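Spielküche ausmisten: was bleibt, was fliegt?
Forum > Haushalt & Ordnung > Kinderzimmer

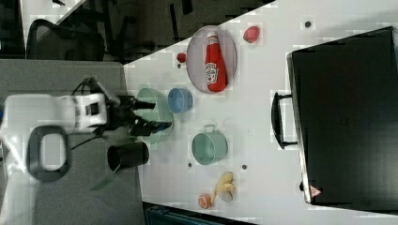

Terkus schrieb:
Unsere Spielküche hat sich seit März auf eine Weise vermehrt, die ich biologisch nicht erklären kann. Ich will das Zeug endlich auf eine Kiste eindampfen und habe mit dem Geschirr und dem Essen angefangen. Die Schüsseln in Hellgrün und Hellblau dürfen bleiben, der mintgrüne Topf auch, der liegt zwar ständig auf der Seite, aber das tun wir hier abends alle. Schwieriger wird es bei den Lebensmitteln. Die Banane ist gesetzt, die Erdbeere vermutlich auch. Aber braucht ein Haushalt eine Ketchupflasche, die einen ganzen Teller für sich beansprucht? Und wie lagert ihr den Kram, nach Farbe, nach Größe oder nach Verzweiflung?

Fluveson schrieb:
Ketchup bleibt. Wer Ketchup aussortiert, hat noch nie mit einer Vierjährigen verhandelt. Bei uns gab es 9 Tage lang Suppe aus Ketchup und Orange, ich habe jede Portion gelobt.

Zur Lagerung: Geschirr in eine flache Kiste, Essen in einen Stoffbeutel. Deckel weglassen.

Gittins schrieb:
Da muss ich widersprechen. Stoffbeutel sind der Ort, an dem halbe Zitrusfrüchte verschwinden und erst beim Umzug wieder auftauchen. Ich würde alles, was rund und klein ist, getrennt halten. Dieses kleine rote Ding links neben dem Teller, was soll das sein? Tomate? Apfel? Wenn man es nicht auf Anhieb sagen kann, dann weg damit.

Terkus schrieb:
@Gittins: Je nach Tagesform Tomate, Kirsche oder »Medizin«. Über die Zuständigkeit wird vormittags neu entschieden.

Drornodent schrieb:
Ich lese hier »auf eine Kiste eindampfen« und sehe rechts einen schwarzen Koffer, in den der ganze Hausrat dreimal reinpasst. Nimm doch den. Griff ist dran, fertig.

Fluveson schrieb:
Mit Warndreieck drauf. Passt zum Inhalt, wenn man mal nachts barfuß auf eine Plastikerdbeere getreten ist.

Carys Bowen schrieb:
Bitte keinen schweren Koffer fürs Kinderzimmer, da klemmt man sich die Finger. Wir haben 2 offene Körbe, einen für Geschirr und einen für Essen, und alles, was abends nicht reinpasst, wandert für einen Monat in den Keller. Vermisst wurde bisher eine einzige Gurke.

Gittins schrieb:
Keller ist Aufschieben mit Treppe.

Carys Bowen schrieb:
Mag sein — aber mein Wohnzimmer ist leer und deins?

Gittins schrieb:
Kein Kommentar.

Delyth Griffiths schrieb:
Kurze Gegenstimme: Den schwarzen Becher würde ich behalten, auch wenn er farblich zu nichts passt. Becher sind bei uns das meistbenutzte Teil, noch vor den Töpfen. Teller dagegen liegen nur herum und tragen Dinge, siehe Ketchup.

Terkus schrieb:
Zwischenstand: Becher bleibt, Ketchup bleibt unter Protest, Körbe werden besorgt. Den roten Ball-Apfel-Tomaten-Gegenstand habe ich probehalber in den Schrank gelegt. Nach dem Mittagessen wurde er gesucht, dringend, es ging um einen Patienten.

Drornodent schrieb:
Und der Koffer?

Terkus schrieb:
Der Koffer gehört nicht zur Spielküche. Noch nicht.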